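Workshop > Features > Robots at Home

News Features Builds Parts Archive

Two Hands, One Pot

Mahfuz Khondokar runs his kitchen project from a bench at Prosarar, a shared workshop with a laser cutter, two lathes and a sign-up sheet for the good soldering iron. The bench is 40 inches wide. Most of the cooking therefore happens in software.

The project is called Sanna. Its goal is narrow: pick up a vegetable with one hand, steady a pot with the other, and put the first inside the second. Khondokar writes the control code at home in the evening and tests it in a simulated kitchen before any motor gets power. The simulator, Fukix, is his own, built on an open physics engine and stepped at 400 updates per second. At lower rates the fingers sank into whatever they touched.

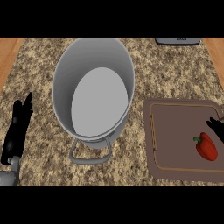
The simulated counter in Fukix, with a red bell pepper on the cutting board and the pot between the two hands.

The pepper is harder than it sounds. Its lobes give a finger several places to land, and only a few hold when the arm lifts. Khondokar began with a sphere as the contact shape, which rolled. He then tried a convex hull, which held too well. The present version uses five overlapping capsules with separate friction values – a compromise, but one that runs on a used desktop.

Pot placement brought its own trouble. A path planned straight from board to pot clipped the rim in 107 trials before he added a fixed clearance height and a short pause above the opening. The pause costs time. It also lets the wrist settle, and he has left it in.

The hardware is further behind. One arm is bolted to the Prosarar bench, with printed brackets and a secondhand power supply. The second is in parts, waiting on a wrist bearing. The cable guides came from Flokusport, a small supplier he found through another member, and have been recut once to stop them from rubbing at full bend.

Khondokar plans to power both arms together in December. The first test will use a foam block.

Contact | Copyright Workshop Features | Back to top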